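Bins, Bits and Bobs: What I Learned From Sorting the Workshop Store

Last updated: Monday, May 26, 2025

My project was meant to be on shelving. I had a nice plan with drawings and everything! Then I opened the store room next to our workshop and found 300 loose parts with no home at all, and the shelving idea went out the window. So this report is on bins instead (which I now have a lot of opinions about).

How I started

I dumped everything onto the big table and made piles. Blocks, pipe pieces, fittings, and a pile I called Hidden, for stuff I only found when I moved something else. Alfie Blackburn, who was my partner for the first half, wanted to sort by color. I wanted to sort by shape. We tried both, and color was quicker to put away but a pain when you needed one particular piece, so shape won. Sorry Alfie!

The old inventory list was from 1989 and most of the names on it meant nothing to me. I kept the one code that still matched a label, 2143, and wrote new names for the rest.

Picking a bin

I compared three kinds. The Pivov bins stack well but they're deep and narrow, so small things sink to the bottom and you end up fishing around with your whole arm. The Urrutia ones have lids, and the lids went missing within a week. What I liked best in the end was a plain open-topped bin on a table. You look in, you see what's there, you grab it.

Walls matter more than I expected. With straight sides a flat block slides up against the wall and is hard to get hold of. A sloping side gives you a bit of room, and if the piece is sitting out toward the middle it's easy. The gray bin has a side that slopes outward, and the green block is lying near the middle of the floor at a bit of a tilt. The floor is scuffed and stained, but I wouldn't swap it for a shiny new one.
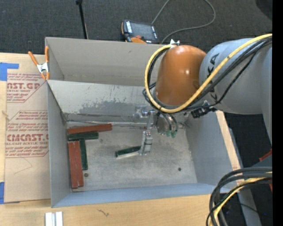
What I'd change

I'd put fewer things in each bin. I filled my first one right up and it was just the old mess with walls around it. I'd also do the labels before the sorting, and print them bigger. The Virnelura label sheets come in packs of 200 and I still ran out, mainly from spelling mistakes.

The pipe pieces still don't have a good spot. They roll. I'm going to try a shallower bin for those in August, when the workshop is quieter.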